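August 25, 2022

Budget due tonight, so naturally I start the diary at lunch. Still have not settled Clutov vs Mösli for the second arm. Clutov quote came back 17 pages long, most of it terms. Mösli quote is one page and has the wrong delivery adress on it.

Need list, in the order I'd fight for it.

1. Fingers. Replacement pairs, the pointed black ones. Went through more of them than planned in spring and I put zero in the last budget, dumb. 70 a pair from Felurlow if we take the long lead time. Fine, take it. The cup by the white tray is a typical job for them, handle and all, and thats the level we have to hold all winter.

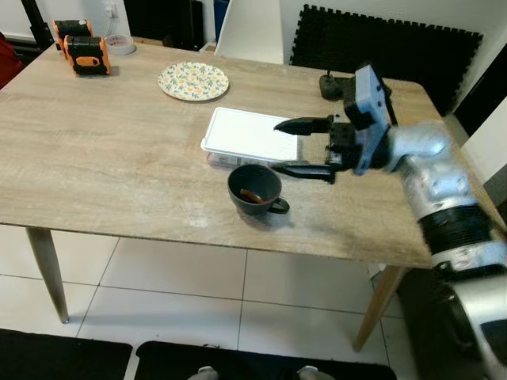
2. Table time. Meaning a second table, same height, so setup and running don't fight over one surface. Not a big line. Secondhand OK. Cables are the hidden cost, I wrote 126 for cables and clips and will probably regret it. The funnel-shaped thing, long thin handle and a strap hanging down, is staying in the object set whatever gets cut.
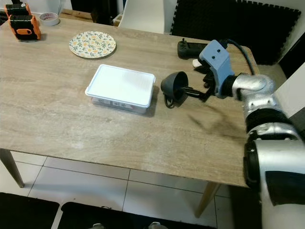 Power too. Want a proper strip with a switch, mounted, so ask Kirklow if they still bundle one with the stands. Then lunch. Cold noodles, ate standing up.

3. Wrist camera, a spare. Dark things are the argument for a better one: inside of the bowl goes almost black when it's held upside down and you get little more than the rim. Priced the better sensor at 298. Wrote it in, crossed it out, wrote it in again.

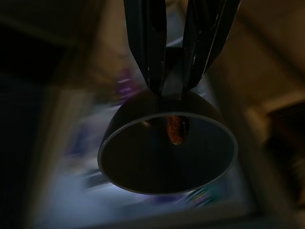 Clutov called back while I was typing this, said the price only holds if the order is in before December and they won't split the invoice. Asked about service visits, got a maybe. Mösli hasn't called at all.

So leaning Clutov. Don't love it. Moving the mats tomorrow, want the arm to have more room at the fridge door before I measure for the new stand. 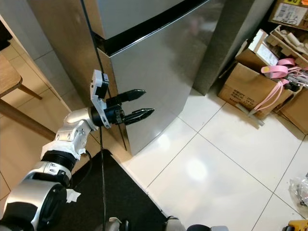 p. 126

Measured nothing yet, tape measure is missing. Sent the budget with one arm, fingers, table, cables, and the camera as optoinal. Forgot the power strip. Will send it again in the morning.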